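5.2 The tracking dropout

I want to spend a little time on the failure that cost us most of November, partly because I was so sure it was something else! Of the 3348 demonstrations we recorded with the hand-held gripper, 287 had a jump in the estimated wrist pose, and a policy trained on them would sometimes drive the arm straight down into the table (Svenja Wyss hit the stop button more than once). I blamed the clock sync and lost days on it. 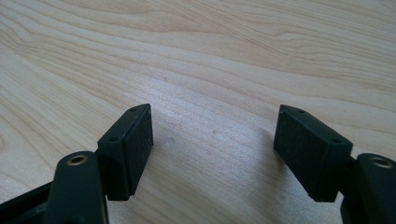 Figure 4. Hand-held gripper over the bare wooden tabletop, fingers apart.

Corina Nägeli finally plotted the jumps against camera view, and nearly all of them fell in stretches where the lens saw very little besides tabletop. With so few good features the tracker slid along the grain, then snapped back when something distinct came into view. We now throw out any episode with a gap over 200 ms, and the Peltine controller refuses downward moves past a fixed height. I'd still like a proper fix, and the Ivside recordings haven't been checked yet.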